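I run the Egger bench cell at Stukevik, and I get asked about it a lot, so we've put it on a page of its own. You get one black arm on a wood table with a task board, and it takes over the fiddly plug work my crew used to do by hand. 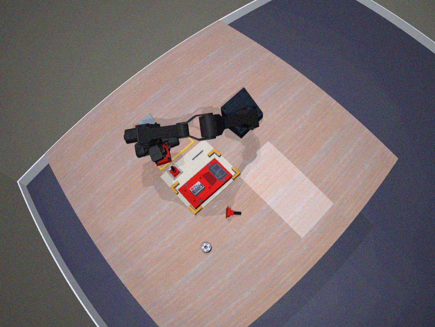 **Will I lose people if I buy one?**
We kept all six of ours, and they moved over to testing and repairs.

Golnar Vahidi trained on it in March and now sets up the jobs – she was on the plug bench before that. Corner brackets sit around the big red panel.
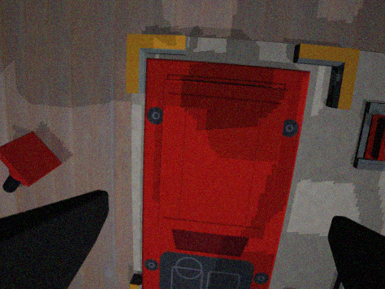

She likes the new work better, and her wrists do too. Training takes 2 days, and Bijan Talebi books it.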